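Rapport de projet, gestion des organisations, groupe Merkum
24 juin 2024

Sujet : la semaine de quatre jours chez Zulteck, bilan après un semestre.

Zulteck, 431 salariés, fabrique des armoires électriques. Test lancé dans deux services seulement, compta et support client. Salaire maintenu à 100 %, horaires réduits à 32 h. Pas de baisse d'objectifs, c'est là que ça coince.

Méthode : questionnaire en ligne envoyé aux deux services, 50 réponses exploitables, plus 5 entretiens. Deux entretiens faits par téléphone, prise de notes pas terrible. On a comparé avec Voltalari, même secteur, qui a gardé les cinq jours mais avec horaires libres.

Résultats. Compta : plutôt contents, sauf en période de clôture où le vendredi saute. Support : avis très partagés. Les plannings tournants obligent à se passer les dossiers entre collègues, et les consignes se perdent. Jusqu'à 100 tickets en attente le lundi matin d'après un responsable d'équipe. Chiffre non vérifié, on n'a pas eu acces à l'outil.

Côté encadrement, les managers n'ont pas été formés avant. Plusieurs travaillent quand même le jour off. Chez Voltalari moins de plaintes là-dessus, mais réunions difficile à caler.

Limites : échantillon petit, pas de mesure avant le test. La grille Upadhyay vue en cours n'a servi que pour les entretiens, pas le temps de l'appliquer au questionnaire.

Reste à faire pour la soutenance de juillet : refaire le tableau des absences, relancer la RH de Zulteck, annexes à numéroter. 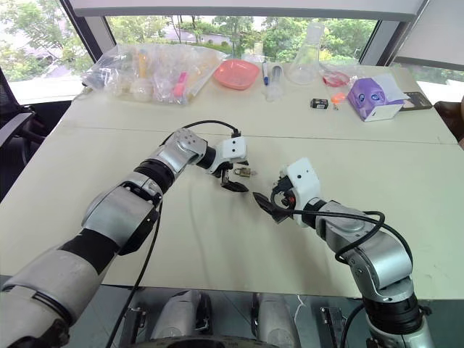

Pour les annexes, garder le même ordre que dans le questionnaire, compta d'abord, support ensuite.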